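Sirivell Statements Corpus — read me first

Version of 31/05/2018

What is in this package

Sirivell is a collection of short news items in which a politician, a ministry or a party says something about the foreign policy of another state. There are 2,147 items. All of them are in English, but many were first written in another language and translated by the outlet itself before publication. We did not translate anything ourselves.

The items concern three subjects: sanctions, visa rules and the transit of gas. We chose these because they return every year and because both large and small outlets write about them. Items on elections were collected in the beginning and later removed, as they were too different in form.

The package has three files. The file "items" holds the texts. The file "labels" holds the marks given by our readers. The file "outlets" holds one line for each outlet, with its country and the language of its main edition.

How the texts were collected

The pages were fetched with Vatico, a small crawler which keeps only the main column of the page. Menus, reader comments and advertising were taken away. When a text was longer than 4,000 characters, we kept the whole item but marked it as "long" in the fourth column. Texts under 100 characters were dropped, because usually they were only a headline with a link.

One known problem: in some items the photo caption was joined to the first paragraph without a space. We repaired those we found by hand. If you split the text into sentences, please check the first sentence separately.

The fields

id — a number, never used twice. The numbers have holes in them where items were removed.
outlet — the short name, same as in the file "outlets".
speaker_role — the office of the person who is quoted, for example "member of parliament" or "deputy minister". The names of speakers stay in the text but are not given in a field of their own.
length_mark — "short" or "long".
subject — one of the three subjects above. When an item touched two, the readers chose the one in the headline.
quote_type — "direct", "reported" or "mixed".
relay — "yes" if the outlet took the statement from another outlet and says so.

How the labels were made

Each item was read by two readers who did not see each other's marks. If they disagreed, a third reader decided, and the field "third" has the value 1. The most difficult field was quote_type. Many outlets open with a strong claim in the headline, without quotation marks, and only in the second paragraph tell us whose claim it is. We decided that the headline does not count for this field. In the April version it did count, so please do not mix labels from the two versions.

The readers were not asked if a statement is true. Sirivell says who spoke, in which form, and through which outlet. A user who wants to study false claims will need other labels, and we ask you not to use "relay" as a sign of bad quality — serious agencies relay statements every day.

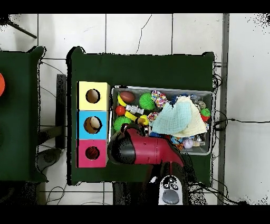

Suggested division

We keep 800 items apart for testing. They are listed in the last column of "labels". The division was made by outlet, so that no outlet appears on both sides. If you divide by chance instead, the results will look better than they should, as the house style of an outlet is easy to learn.

Limits

Outlets from small countries are few in the collection. The paper Haltero Gazette gives more items than any other and it prefers reported speech, so the share of "reported" is higher than a reader of daily news would expect. Corrections published later by an outlet are not included, even where we know of them.

Terms of use

You may use the labels freely, with mention of the source. The texts belong to the outlets and are given for research and teaching only. If an outlet asks us to remove an item, we remove it in the next version and its number stays empty.

Please cite as: Sirivell Statements Corpus, Whitlock Reading Group, together with the version date at the top of this file.

Mistakes can be sent to the Whitlock list. Write the id of the item and the name of the field, and copy the sentence in question into the message — with only the id it takes us much longer to find what is wrong.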